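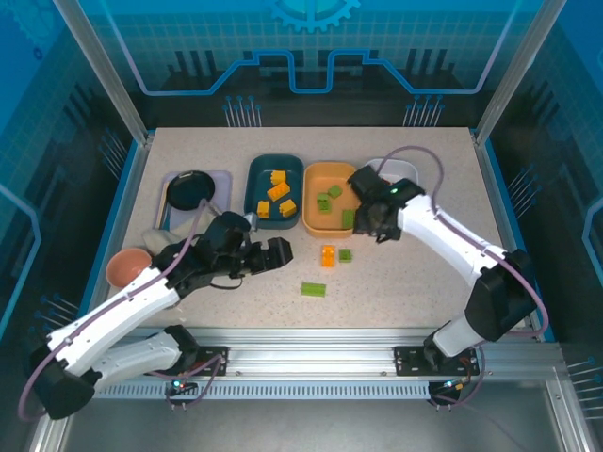

*Two robot arms reach over a speckled tabletop with three loose blocks.*

# Where the prepaid money sits overnight

25 March 2020

Jhosep Mamani starts work at 5:30 in the morning, when the overnight files come in from the bank. By 8:00 he wants to be able to say that every dollar on a Stodach card is matched by a dollar in a bank account. On most days he can say it by 7:15.

Stodach is a prepaid card company in Standton. It has nine employees and 3,079 open card accounts, most of them held by people who are paid hourly and have their wages loaded directly onto the card. Mamani runs reconciliation, and on a small staff that also makes him the person who answers questions about where the money is.

"People think the money is on the card," he said. "There's nothing on the card. The card is a number. The money is at Prolten Bank, in an account with our name on it and a note saying it belongs to the cardholders."

That note matters a good deal to him. The account is kept separate from the one Stodach uses for rent and payroll, and the company is not allowed to borrow from it, even for a few hours. If Stodach failed, he said, the records should show which cardholder is owed what, and Prolten would pay out from those records.

"So the records have to be right tonight," he said. "If they're only right at the end of the quarter, that doesn't help anyone who has a balance on a Tuesday."

## A bad month

They were not always right. Last August the company changed the system that posts card purchases, moving from a set of spreadsheets and scripts to a ledger product called Bilgin. In the first month, 962 transactions did not match anything on the bank's side.

Mamani went through them by hand. A large share turned out to be gas station holds. When a customer pays at the pump, the station asks for approval of a set amount, often well above the final sale, and then sends the real figure later. The old scripts replaced the hold with the sale. The new system kept both.

"Someone puts in $18 of gas and we're showing $75 held and $18 spent," he said. "The bank has the $18. The customer can't use the $75. Nothing was lost, but try telling that to a person standing in a grocery store."

The rest were a mix: refunds with the wrong date, tips added after the first approval, and one restaurant that had been sending its sales twice. He would not name the restaurant. It has since replaced its terminal.

It took him and one coworker until the middle of the next month to clear the list. No cardholder ended up short, he said, but some had to wait for holds to be released, and the company paid back any late fees those customers had been charged on other bills. I asked what that had cost. He said it was less than the consultant they had thought about hiring.

## What gets checked

The morning routine has not changed much since then. He takes the closing balance from Prolten, the total of all card balances from Bilgin, and a third number for payments that are in motion between the two. The first should equal the other two put together.

"If it's off by a penny I look for the penny," he said. "A penny can be two big errors that almost cancel out. I've had that happen. It was a $410 load posted late and a $409.99 refund posted twice, and on the summary page it looked like rounding."

Loads are the part he watches most closely. An employer sends a payroll file in the afternoon and the workers expect to see the money the next morning. The bank transfer behind that file may not be final yet. Stodach can make the money available early, in which case it is using its own funds until the transfer settles, or it can make people wait.

For employers it has worked with for more than a year, it makes the money available early. For new ones it waits. Mamani said he gets complaints about this from the sales side and has stopped arguing about it.

"The rule is written down. I didn't write it, but I agree with it. If a payroll transfer comes back and we've already let people spend it, that money has to come out of our pocket. It can't come out of the other cardholders' account. There isn't a version where it does."

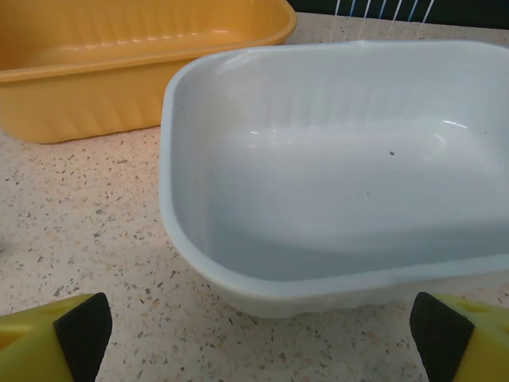
*A white plastic tray on a speckled countertop, with a yellow tray farther back.*

## Merchants and fees

Stodach also has direct agreements with 320 local merchants who accept its cards at a lower fee than they pay on the big networks. Those sales settle once a day. Some of the merchants have asked for money the same evening, and Mamani expects that request to come up more often this spring, with so many shops closed or open only for pickup.

He is in favor of it, with conditions. A second daily settlement would mean a second daily reconciliation, and he does not want to run one without the other. "You can pay people twice a day. Then you have to balance twice a day. I'd need somebody for the afternoon."

He has been working from his kitchen for a little over a week. The bank files arrive the same way, and the only thing he had to change was the approval step for outgoing transfers, which takes two people. They used to do it by turning around in their chairs. Now the second person calls him back on a number that was agreed on beforehand and reads the amount aloud.

"It's slower," he said. "I might keep it."

## Advice for cardholders

I asked what he would want someone with a prepaid card to know. He said to register it. An unregistered card may still work at a store, but if it is lost the company has no name to attach to the balance, and any protection that depends on knowing the owner becomes hard to claim.

He also said to read the inactivity fee. Stodach charges $2 a month after a year without use. He thinks it should be dropped and has told the owners so.

"They're looking at it," he said. Then he asked whether we were finished, as the afternoon payroll files had started to come in.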